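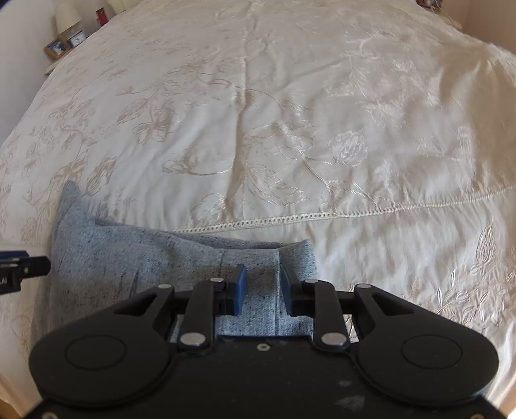
Visit to Workneh, hand-held gripper comparison, 6th August

Workneh opened its cloth-handling rooms to outside engineers for one afternoon. I went with Ayantu Demissie, who builds our wrist mounts, mainly to see how a parallel gripper on four linkage arms compares with the straight-slide type we have used since July of last year.

Niall Ogilvie ran the session. Two hand-held units were on offer, the Plarnidura and the Belby. Both are worked by the operator's hand and carry a camera behind the jaws, so that what is recorded is close to what a robot arm with the same end tool would see. Visitors could try either one for as long as they liked.

The Plarnidura uses a slide. It closes in a straight line and the force at the pads stays much the same over the full stroke. Weight with camera is 438 g. It was the easier of the two to hold level, but the rail housing sits close behind the fingers and fouls the cloth when you come in at a low angle.

The Belby uses linkages. The fingers stay parallel but move along a shallow arc as they close, so the tips end up slightly further forward than where they started. On a hard part this hardly matters. On bedding you have to start the grasp short of the fold and let the jaws travel into it.
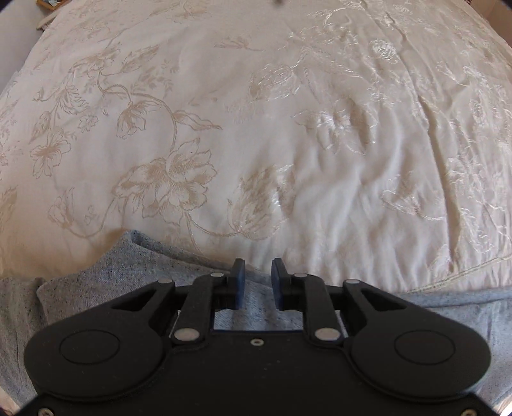
I found that awkward for the first few attempts and then stopped noticing it. Ayantu did not get on with it and went back to the slide. Sumeya Feyisa, who looks after the recordings, told us that new operators split much the same way, and that she now sets aside the first 34 grasps from each person.

Pad wear was the other point of interest. Workneh swaps pads after 1,000 closures on both units, whatever their condition. I asked whether smooth, shiny fabric needed a softer pad than knitted cloth. Ogilvie's view was that pad angle counts for more than hardness, but he had no figures to show us — the test is planned and has not been run.

The camera view is wide and strongly curved towards the corners. Both fingertips stay in sight at all times, at the cost of detail further off. Our own rig uses a narrower lens and loses the tips when the jaws are fully open.

We have asked for a Belby on loan, with two spare sets of pads. The Pineck controller was listed on the programme but was away for repair, so I have nothing to report on it.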